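Grostau Opens Desk Restoration and Lending Program for Small Rooms

GUSUTPORT, June
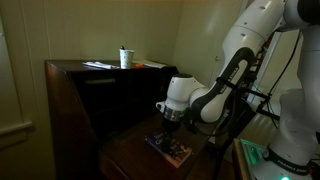

Grostau, the Gusutport secondhand furniture workshop, is opening a lending program for used desks and writing cabinets. Residents of the city will be able to borrow a restored piece for up to 7 months, with the option to buy it at the end of the loan. The program is aimed at people in small apartments and rented rooms who need a proper place to read, write or do homework and do not want to commit to a large purchase. Tall desks in the style of a hutch or secretary make up a good part of the stock. A dark-stained one is already set up in a small room with pale walls, with a purple and dark blue book on its reddish-brown work surface and a paper cup holding a pen or marker on the flat top.

The lending stock at opening stands at 179 pieces. All of them came to Grostau as donations, house clearances or trade-ins over the past 2 years. Each has been cleaned, checked for loose joints and refinished where the old surface could not be saved. Pieces with sound original finishes have been left as they were, apart from a wash and a coat of wax.

"People bring us these tall desks when they move, and for a long time they were hard to sell," said Eusebio Escobar, who manages the Grostau workshop. "Buyers wanted something low and light. Then we started hearing from customers who work at home in one room. They asked for a desk that goes up the wall and leaves the floor alone. We had a back room full of them."

Escobar said the workshop tried out the idea with a handful of regular customers before deciding to open it to the public. Most of the early borrowers asked for the same changes. They wanted felt pads under the feet, drawers that did not stick and a work surface that could take a cup without leaving a ring. All three are now part of the standard preparation.

How the program works

Borrowers pick a desk in person at the Grostau showroom or ask for one by size. Staff will need the width of the wall, the height of the ceiling and the width of the narrowest door or stair on the way in. Tall cabinets that come apart in two sections can be delivered to upper floors. Those built as a single body are offered only where there is a clear route.

A refundable deposit of $200 is taken for each piece. There is no monthly charge. The deposit is returned in full when the desk comes back in usable condition, and everyday marks such as light scratches on the work surface are not deducted. Borrowers who decide to keep a desk may put the deposit toward the price, which is written on the loan form at the start and does not change.

Delivery inside Gusutport is handled by Sevusura, a local moving company. Its crews will place the desk, level it and fasten tall pieces to the wall where the landlord allows it. Delivery and collection are paid by the borrower at a flat rate agreed at booking. People with their own vehicle may collect from the loading door at the side of the showroom.

Care and finishing

The finishing work is done with Phùng, a family-run refinishing shop that shares a yard with Grostau. Phùng mixes the stains used on the darker pieces and repairs lifted veneer and broken edging. The two businesses have worked together on table and chair orders before, and the lending program is their first shared project on desks.

Every desk leaves with a printed care sheet. It asks borrowers to dust with a dry cloth, wipe spills promptly and keep the piece away from radiators. It also suggests clearing the top of the cabinet before opening or moving anything below it. According to Escobar, the tops are where most of the damage starts.

"Everyone puts things up there," he said. "Pens, napkins, a coffee cup from the morning. That is what a top is for and we are fine with it. We just ask people to take the coffee down before they pull on a stuck drawer. Water stains on dark wood take us most of a day to get out."

Borrowers can bring a desk back for minor repairs during the loan at no cost. Stuck drawers, loose pulls and wobbling feet are covered. Work needed after a piece has been painted, cut or drilled is charged at the normal workshop rate. Borrowers who would like a different color should speak to the staff before they start, as some pieces may be suitable for painting by the workshop.

Donations

Grostau continues to accept desks and writing cabinets in any style. The workshop is most interested in pieces with a fixed work surface and storage above, in widths that suit a bedroom or hallway. Broken pieces are accepted if the main panels are sound. Desks with active woodworm or heavy smoke damage cannot be taken.

Donors are asked to empty all drawers and compartments first. The workshop keeps a box of small items found inside donated furniture, mainly keys, letters and photographs, and returns them where an owner can be traced. Anyone who has given a desk to Grostau in the past and is missing something may ask at the counter.

Opening hours and booking

The lending program opens to the public in June. The showroom is open from 10 a.m. to 6 p.m., and the workshop counter closes at 4 p.m. No appointment is needed to look at the desks. Loans are arranged at the counter, and borrowers should bring proof of address in Gusutport and their room measurements.

Desks may be reserved for 7 days while a borrower checks measurements or asks a landlord for permission. One desk may be borrowed per household at a time. Schools and libraries may apply for two or more by writing to the workshop.

About Grostau

Grostau buys, repairs and sells used household furniture from its workshop and showroom in Gusutport. It handles tables, chairs, shelving, bed frames and desks, and takes repair orders from the public.

Press contact: Eusebio Escobar, Grostau workshop, Gusutport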